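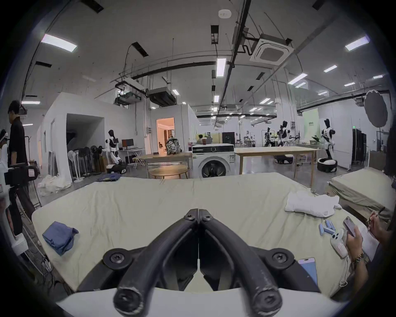 4.2 Recording a folding task with the hand-held grippers

Before you start, finish the calibration in section 4.1. Both grippers must show as connected in Treltis.

1. Spread the cover sheet over the work surface and lay the garments on it. Leave a clear area about 80 cm wide in front of you.

2. Hold one gripper in each hand and close both fully. Wait for the tone, then open them.

3. Select New Demonstration and enter the task name. Use the same name for every take of the same task.

4. Press Record. Pick up the garment by two corners, lift it, and pull it out flat before making the first fold.

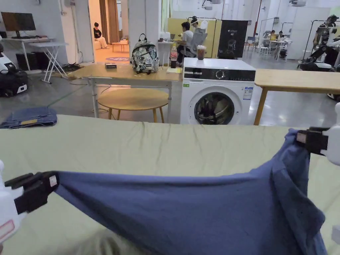
5. Keep a steady pace. If a corner slips, pick it up again and carry on - the take is still usable.

6. Set the folded garment down, open both grippers, and hold still until the tone sounds. Press Stop.

Note: A take longer than 104 seconds is saved as two files. Join them in the Review tab before export.

Note: Record at least 8 takes per garment, starting from a different position each time.

CAUTION: Keep fingers, loose sleeves and cords away from the jaws. Do not squeeze a gripper against zippers or metal buttons.

If Treltis reports lost tracking, discard the take and repeat from step 2.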